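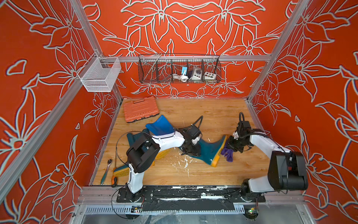

Lily-pattern walls, wood-grain floor panel and aluminum framing

Gitgate Statistics Desk, Single-User License
Item 1471
Supplier: Viltley
Price: $689, first year. Renewal: $108 a year.
Page last checked May 9, 2024

What it is

Gitgate is a desktop package for people who work with economic time series: price indexes, wage tables, household budget surveys, trade volumes. It pulls published tables into one workbook, lines up the dates, fills in the base years and draws the charts. Viltley sells it to university departments and small research offices. We stock it because customers ask for it, and we have used it in our own office long enough to have opinions.

What the maker claims, and what we found

"Ready for any national data source." It ships with 723 series already set up. We opened a good many of them. The price and wage series are in decent shape. The older planning-era output tables are thin, and several stop without a note saying why. If your work depends on figures from before the mid-1990s, ask for the series list before you pay.

"Automatic seasonal adjustment." There is a button for it. The default settings smooth harder than we would like, and the report does not say which method was used unless you turn that on under Output, Notes. Any editor worth the name will ask. Turn it on.

"Forecasts you can trust." We would not put that on a box. The forecast tool extends a trend line and shades a band on either side. The band looks narrow to us for anything past four quarters.

"Saves weeks of work." It saved us about an afternoon per report, mostly on matching dates. Your mileage depends on how messy your tables are.

What you get

Installer and license key by email
Printed handbook, English only
Index rebasing tool
Survey weighting tool
Export to spreadsheet and plain text

Not included

The Tehrani add-on for input-output tables is sold separately and needs its own key. The sales sheet shows its screens next to the main program, so read the order form closely. Phone support is extra. Email support is free and, in our experience, slow in September when the teaching year starts.

Versions

The current release is called Stollurholm. Workbooks saved in it will not open in the previous release. Offices that share files should move everyone over at the same time or wait.

Who should buy it

A small office that puts out the same price or wage report every quarter will probably get its money back. A student writing one thesis will not, and a plain spreadsheet will do. Departments should try the 30-day trial on their own data and leave the sample files alone, as those are very tidy.

Returns

Unused keys can be returned within 14 days. Once a key has been entered, the sale is final.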